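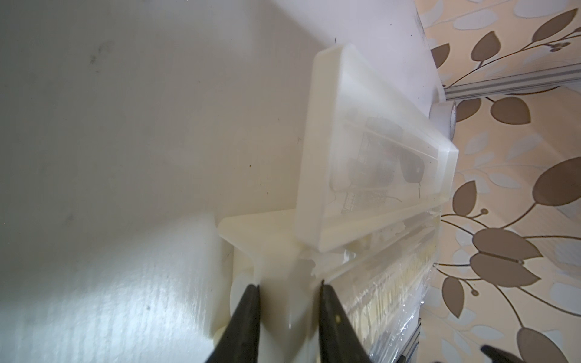 Paid participants wanted: home trial of a kitchen robot arm

Drotlow is looking for people who will try our gripper kit, the Prenard, in their own kitchen and tell us openly what they think of it. The trial runs in Enton and nearby suburbs through April.

The kit is a small arm with black fingers and a wrist camera. Your part is to give it ordinary jobs at the fridge and the cupboards, and to write a short diary in the evening. You do not need any technical knowledge. A technician, Trefor Probert, will install everything and take it away again.

We ask that you
are 18 or older and live in a house or flat with a normal-size fridge
can be at home for two visits of half a day
are comfortable that the camera records your kitchen while the arm is working

Each household receives $400, paid after the second visit. If you must stop earlier, you will still receive $100 - please just let us know.

To apply, write to Samah El-Sayed at Drotlow with your suburb, the colour and model of your fridge, and the days which suit you. Applications close on 9 April 2023.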